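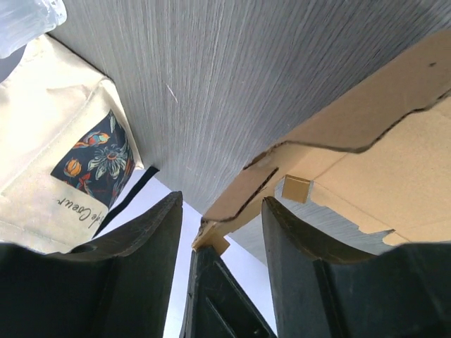 Section 4: Packing a pouch into a long carton

Read this section before you fold anything. It covers soft pouches of coffee, tea and similar dry goods going out in the Kusto long carton, and it replaces the sheet headed "Easy Packing", which was neither. The makers of the carton say it will take any pouch on the Nekbridge list. We tried 26 of the pouches on that list at the Werkthorpe bench and 19 went in without a fight. The rest are dealt with in 4.4.

4.1 What you need

One long carton, folded along its creases
One filled and sealed pouch
Paper tape, 50 mm or near it
A flat table with enough clear space to turn the carton end for end
A ruler, if you don't trust the sizes printed on the delivery note (we don't)

Note: The Pasaribu packing insert is sold as an extra. It holds a half-empty pouch still. We could not find that it did anything for a full one, so leave it out unless the order asks for it.

4.2 Getting the pouch ready

1. Stand the pouch up on the table and let the contents settle. Tapping the base twice is enough. The older guide says ten times, for which we have never seen a reason.

2. Press the air out from the bottom upwards, using the flat of your hand. Stop when the top edge begins to crease.

3. Fold the top edge down once. A second fold looks neater but makes a hard ridge, and the ridge is what pushes the lid up later.

4. Check the label. If it is printed on paper, keep tape off it altogether. "Removable" tape has lifted the print off more labels than we would like.

5. Measure the pouch lying flat. Up to 151 mm across, carry on. Between 151 mm and 168 mm, go to 4.4. Over 168 mm, use a different carton, whatever the list says.

CAUTION: Do not squeeze a valve pouch by its valve. It may let the air out, and it may also let the coffee out.

4.3 Closing the carton

1. Lay the carton flat on the table with the lid uppermost. Don't hold it in your lap or against your chest, as the long sides bow and the creases never quite come back.

2. Tuck in the near end first. Push the flap home until its edge sits level with the end panel. There is no click, although the leaflet promises one.

3. Slide the pouch in from the open end, base first, label up.

4. Close the far end, then bring the lid over along its whole length. Run a thumb down the long crease from one end to the other.

5. Look along the lid at table height. If the flap is standing up at either end, open the carton and start again from step 2.

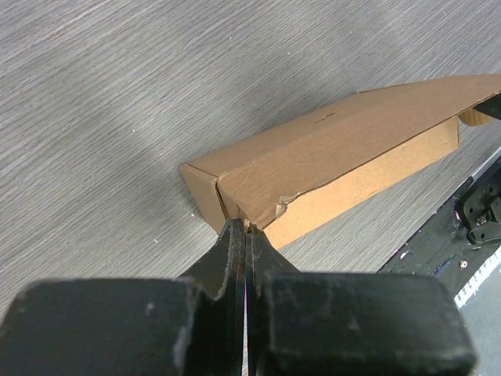 Fig. 4-2. Long carton on the table. Note the narrow gap under the lid flap.

6. Tape any gap only after you have tried step 5 twice. Tape will hold a raised flap down for a while - it will not make the carton fit.

Note: Scuffs and small marks on the lid do not matter. A soft or split crease does, and a carton with one should go in the recycling.

4.4 Pouches that nearly fit

The official advice is to "ease the pouch gently into position". In our hands this meant pushing, and pushing meant burst corners. Try this first:

1. Lay the pouch on its side and work the contents towards the base with your fingertips.

2. Fold one side edge under by a finger's width. Leave the other side alone.

3. Put it in and close the lid without pressing. If the lid lies flat by itself, tape both ends and send it.

4. If it does not, stop there and move up a size.

CAUTION: Never trim a pouch to fit. The seal runs closer to the printed edge than it looks.

Storage of unused cartons is in section 5. Sizes were last checked in April, and should be measured again with each new delivery.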